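Sorting out the paperwork, at last
11 Feb 2019

I have been putting off the paper mountain since October, when we moved into the flat, and last week I finally ran out of excuses. Three carrier bags and a shoebox, all of it just shoved in on moving day with the lids taped down. My friend Feven came round, looked at the shoebox and said she'd had jobs with less paperwork than that.

So I gave it two evenings. The first one was all reading and no filing, which is my usual downfall. I found the guarantee for a kettle we no longer own, a birthday card from Lorraine Halliday (my old landlady, lovely woman, terrible handwriting) and a letter from the water people saying I owed them £125. I rang them up in a proper panic and I'd paid it ages ago. Phew!

By the second evening I'd got stricter. Anything to do with the flat in one folder, tax in another, and a third one for things I can't classify but am too scared to throw away. I did try one of those accordion files with 15 pockets years ago and never got past the letter C, so this time I'm keeping it to plain folders with a clip.
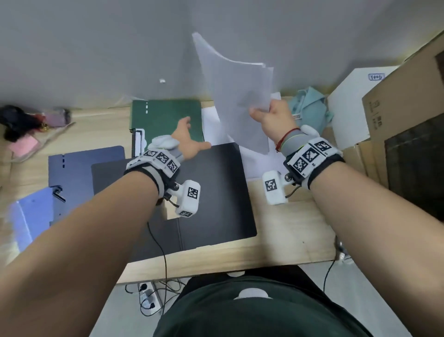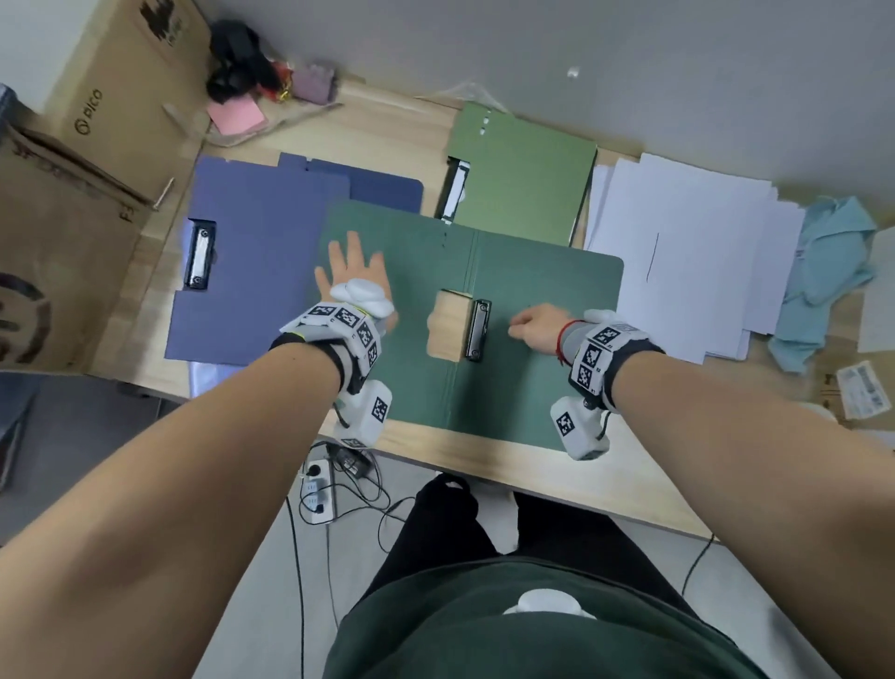
The big question is how long to keep it all. Oduor at work keeps everything for ever and has a whole wardrobe to prove it. My mum bins a bill the minute it's paid. I'm somewhere in the middle – I've decided payslips and tax things stay, and old phone bills can go, except the last year's worth. If anyone knows better, do say in the comments before I get the shredder out again.

Speaking of the shredder, it's a little one I bought second-hand and it sulks after six sheets, so you have to stand there and wait for it to cool down. I must have fed it around 300 pages in the end. I listened to an entire radio play about a lighthouse and I still couldn't tell you who did it.

What's left now is the photos, which are in a biscuit tin and a different sort of problem altogether. Half of them have no names on the back and my aunt is the only one who'd know. I'm going up to see her next month, so the tin is coming with me on the train, along with a decent pen.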